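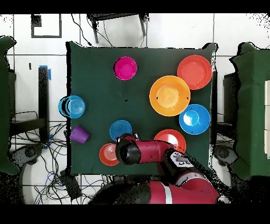

I went to the Clandcombe open day on a Friday in November with low expectations, and most of them were met. The invitation promised "a fresh look at everyday tableware." My own kitchen has plenty of everyday tableware, and I look at it every morning, so I wanted to know what was fresh about it.

Clandcombe is the display and training building that Jilberg put up on the edge of Flulldale, past the tire place. Parking is free, the signs are bad, and the first door you come to is locked. Once I found the right one, a young man gave me a sticker to write my name on and told me coffee was "coming." It came an hour later.

The day was split between 4 rooms. Two were devoted to storage bins and lids, and I have very little to say about them. The lids fit the bins. One room was a slide show about the company, run with the lights off right after lunch, which was brave. The last was the table-clearing room, and that's the one I'd come for, so I stayed in it longest.

The idea behind it is simple enough. Dishes are put out on a small square table in dark green, the way they might be left after a family has eaten, and you are meant to think about how you'd clear it. Which piece goes first, what stacks inside what, what gets left for last. Asnakech Degefa, who runs the sessions, calls it "reading the table." I'd call it doing the dishes, but I went along with it.

The dishes are plastic and very bright. Oranges, blues, a small bowl in a magenta I wouldn't choose for food of any kind, and one purple cup lying on its side near a corner. Against the dark green you certainly can't miss anything. I asked Degefa whether people's real dinner tables look like that, with clean plates in party colors and no forks, no napkins, no half a potato. She said the colors help people talk about the pieces without confusion. "The blue plate" doesn't get you very far when there's more than one of them, I said. She allowed that.

Still, I'll give the layout some credit. It isn't the tidy store-window arrangement I expected. A big yellow-orange plate lies partly over the edge of another large plate, and one of the blue plates sticks out past the side of the table, just the kind of thing that ends up on the floor in my house when somebody walks by with a coat on. Whoever set it out has lived with other people.

The stacking was where I had my doubts. The talk made a good deal of how well the pieces go together, and I'm not convinced they were ever meant to. The big plates have wide rims and flat centers. Some of the smaller ones have rings in the center. Put a flat-bottomed bowl on a ringed plate and it may sit fine, or it may not, and I'd want to see it carried up a flight of stairs before I believed anything. My guess is that the set was put together from different ranges -- the printed sheet mentions a supplier called Negash for the plates and says nothing at all about the bowls.

A visitor named Feven Jemal asked the best question of the afternoon, which was whether the cup should be stood up first or picked up lying down. There was a real argument about this. Half the group said you always right a cup in case there's something left in it. The other half said you just grab it. Degefa wouldn't pick a side, and I thought she should have. It's her room.

I also asked about the price. The full set will sell for 17 dollars, I was told, although the sheet didn't say how many pieces that buys, and the person at the front desk didn't know either. For plastic plates that seems neither cheap nor shocking. I'd want to run them through a hot dishwasher for a season and see what happens to the orange ones.

The floor in there is white tile, by the way, and hard on the feet. There were 3 chairs, all taken.

Would I go again? For the table room, maybe, if they put some real mess on the plates. Skip the slide show and eat before you come. The doors close at four, and they start turning the lights off a good while before that.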